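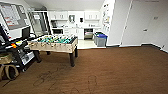
Galerie : salle de pause, site Stovska

Rechercher sur le site OK

Publié le 8/8/22 par Loukia Michailidis

L'inventaire du mobilier commun a été repris en mai, pièce par pièce, avec report dans le registre Endomness. La salle de pause regroupe le coin jeu et la kitchenette. Le baby-foot, caisson beige marbré sur quatre pieds foncés, terrain vert, porte le numéro 259. Figurines bleu-vert et jaune sur barres métalliques, modèle non identifié au registre. Dimensions à relever lors du prochain passage.

Sol. Moquette brune côté jeu, carrelage clair côté cuisine. La moquette présente des marques sombres, dont une en boucle. Demande de nettoyage transmise à Surnent, lot 2.

Cuisine. Meubles hauts et bas blancs, plan de travail blanc. Micro-ondes noir encastré, cafetière posée sur le plan, lave-vaisselle. Les appareils sont suivis par Renji Ichikawa sous le numéro 95.

Affichage. Grand panneau encadré au mur de gauche, feuilles blanches et petites notes rouges et roses. Les notes périmées sont à retirer par le service émetteur.

Rangement. Chariot métallique foncé : boîtes blanches, classeurs, divers. Contenu non inventorié, à voir avec Theano Economou.

2 commentaires | 95 partages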